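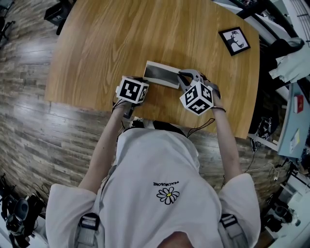 집안일 로봇, 지금 사도 되는 물건인지 여쭙니다. 맞벌이에 애 하나, 개 하나 있는 집이고 제가 바라는 건 소박합니다. 빨래를 개고, 식탁을 닦고, 식탁에 널린 걸 제자리에 돌려놓는 것. 청소기 로봇은 이미 있는데 양말을 먹고 현관에서 기절하는 게 주특기라 거기까지는 기대를 접었습니다. 그런데 요즘 기사들은 죄다 '몇 년 안에 가정용 로봇 시대'라고 하더군요. 정작 들여다보면 흰 티셔츠 입은 사람이 양손에 집게를 하나씩 쥐고 나무 탁자 앞에 앉아서, 납작한 네모난 물건 한쪽 끝을 집고 있습니다. 저건 우리 애도 합니다. 시키면 안 해서 그렇지.

남편은 Gramow라는 회사의 팔 달린 제품을 예약하자고 합니다. 예약금이 50만 원이고 본체는 550만 원이랍니다. 소개 페이지에는 '정리 정돈 지원'이라고만 적혀 있는데, 이 '지원'이라는 말이 영 찜찜합니다. 제 남편도 집안일을 '지원'하거든요. 실제로 써 보신 분이나 업계에 계신 분, 현재 수준이 어디까지인지 좀 알려 주세요. 광고 링크는 사양합니다.

작성자: 식세기이모
2019-03-10

Khoa Dương

공장 자동화 쪽에서 일합니다. 가정용은 제 전공이 아니니 감안하고 읽어 주세요.

저희 현장에서 팔 로봇은 상자를 팔레트에 쌓는 일을 합니다. 잘합니다. 밤새 합니다. 단, 상자가 늘 같은 크기로, 같은 방향으로, 같은 자리에 와야 합니다. 작년 10월에 납품처가 상자 겉면을 반들반들한 걸로 바꾼 적이 있는데, 그날 라인이 네 번 섰습니다. 크기도 무게도 그대로였는데 흡착 패드가 자꾸 놓치더군요. 결국 사람이 옆에 서서 손으로 옮겼고, 로봇은 그 옆에서 경광등을 켜고 있었습니다.

식탁은 그보다 훨씬 고약한 곳입니다. 책 한 권만 해도 그렇습니다. 상판에 딱 붙어 있으면 집게가 밑으로 들어갈 틈이 없습니다. 사람은 모서리로 슬쩍 밀어서 들거나 손톱으로 긁어 올리지요. 그걸 말로 가르치려면 답이 없어서, 사람이 집게를 직접 쥐고 여러 번 해 보이면서 움직임을 기록하는 방법을 씁니다. 말씀하신 집게 쥔 사람도 그런 경우로 보입니다. 집게 위에 달린 흰 큐브의 흑백 무늬는 보통 카메라로 위치와 각도를 읽을 때 쓰는 표식이고요. 시시해 보여도 그 시시한 동작이 제일 오래 걸립니다.

질문에 답하자면 이렇습니다. 정해진 자리의 정해진 물건을 옮기는 건 됩니다. 처음 보는 집에서 처음 보는 물건을 치우는 건 아직 아닙니다. 빨래 개기는 수건 한 장을 천천히 접는 정도를 봤는데, 그 시간이면 저는 한 바구니를 개고 커피도 마십니다. 예약금은 환불 조건부터 확인하세요.

Jomar Rivera

Selia라는 탁상용 정리 팔을 중고로 사서 써 봤습니다. 집게 하나짜리고, 제 것은 리모컨을 전용 받침에 올려 놓는 일을 했습니다. 381번 시켜서 기록해 봤는데(네, 독신입니다) 받침 위치를 안 건드리면 꽤 잘 올려놓습니다. 고양이가 받침을 밀면 그때부터는 원래 받침이 있던 허공에 정성껏 내려놓습니다. 리모컨은 두 번째 것을 쓰고 있습니다.

윗분 말씀에 한 가지 보태자면, 설치 공간도 생각하셔야 합니다. 팔이 휘두르는 반경에 컵을 못 둡니다. 식탁을 치우려고 산 기계 때문에 식탁을 먼저 치우게 됩니다. 소음은 참을 만하고, 전기 요금은 티가 안 났습니다.

그 돈이면 저는 건조기를 사겠습니다. 빨래를 개 주지는 않아도 말려는 주니까요.

두부두모

우리 처제네가 Utero인가 하는 거 샀는데 좋다던데요. 근데 다시 물어보니까 그건 안마의자랍니다. 그래도 좋대요.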